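Library > Textiles and Materials > Fabric Care and Finishing > Chapter 7

Filed under: Course texts, Laundry science

Chapter 7. Creasing and Recovery in Soft Fabrics

7.1 Why a fold stays

A fiber that is bent carries two kinds of strain. On the outside of the bend the material is stretched, and on the inside it is compressed. If the load is removed quickly, most of the strain is released and the fiber returns close to its first shape. If the load is held, the chains inside the fiber slip and form new bonds, and part of the bend becomes permanent. A visible crease is the sum of many such small bends lying along one line.

Water speeds up this process in cotton. It enters the less ordered regions of the fiber, loosens the bonds there, and allows the chains to move. When the water leaves, the bonds form again in whatever position the cloth happens to hold. Polyester takes up very little water and is affected mainly by heat. 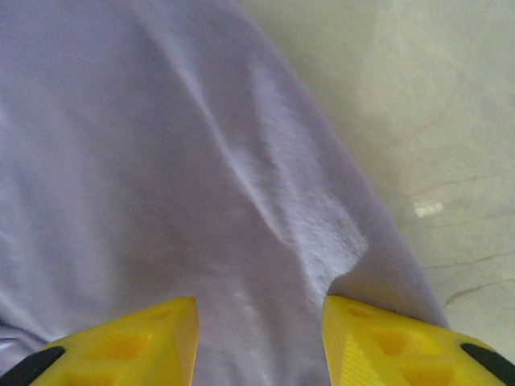
The surface of a fabric also changes how a crease is seen. On a smooth, tight weave, a sharp fold throws a hard line of shadow. A brushed or looped surface scatters light, and a fold of the same depth looks softer. For this reason creasing is measured by angle and is not judged by eye alone.

7.2 The recovery angle

In the Lavis method used throughout this book, a strip is folded, pressed under a fixed weight, released, and left to open. The angle between the two arms is then read. A flat strip reads 180 degrees. The untreated cotton sample in Table 7.1 reads 143 degrees in the lengthwise direction. Readings across the width are reported separately, as the yarns in the two directions seldom have the same twist or tension.

Section 7.3 applies the method to the Floridgate trial, in which 495 strips were tested before and after washing. Students should review yarn twist (Chapter 4) before going on.

Comments (3)

weftside: Table 7.1 is missing from this version. Is it in the print edition?

mk_lab2: Yes, print edition, on the page facing 7.3. The Fumbridge reprint has it too.

plainweave: Does the 143 refer to strips dried flat or on a line? My readings come out lower on line-dried cotton.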